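Moving a photo catalog to an external drive

The steps below move a catalog and its originals from an internal disk to an external one without losing ratings, keywords or edits. They were written for Hetby but apply to any photo manager that keeps edits in a catalog file and leaves the originals in ordinary folders.

Before you start

Turn off cloud sync. Leave it off until the last step. Format the external drive and give it a name you will not change later; mine is called Ukow. The catalog stores full paths, so renaming the drive afterward breaks every link.

Check the space. My catalog lists 3381 files, of which 1674 are raw. Previews can be rebuilt, so they do not need to be copied.

Step 1. Write the edits to disk

Select all photos and choose Save Metadata to Files. This puts ratings and keywords in sidecar files next to the originals. Virtual copies are not included - they exist only in the catalog.

Step 2. Back up the catalog

Run the built-in backup with the integrity check on. Quit the program. If a lock file is still in the catalog folder after a minute, the program has not closed fully.

Step 3. Copy, do not move

Copy the catalog folder and the top-level photo folder to the drive. Keep the folder structure exactly as it was. Compare the file counts on both sides when the copy ends.

Step 4. Relink

Open the catalog from the external drive. The folders will show a question mark. Right-click the top-level folder only, choose Find Missing Folder, and point to the new location. The subfolders follow.

Step 5. Spot check

Open 50 photos from different folders at full size with the old disk disconnected. Include a few with heavy edits and a few with none. I used the "Fustisness" and "Ramasamy" collections, which hold files from 3 different cameras.
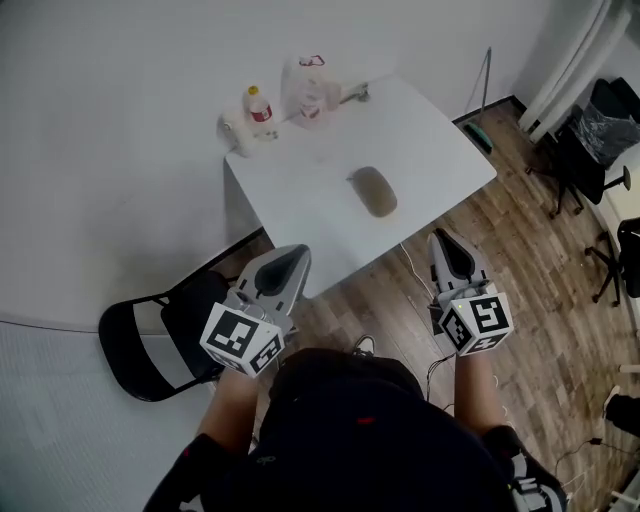
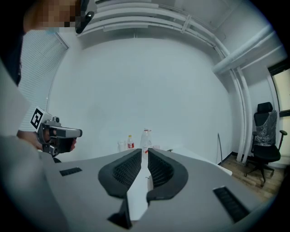 If a photo opens but its edits are gone, the program is reading an older catalog. Check the path under Catalog Settings before doing anything else.

Step 6. Turn sync back on

Let it run overnight with the computer awake. Keep the old folders until one full backup of the new drive has finished - then delete them.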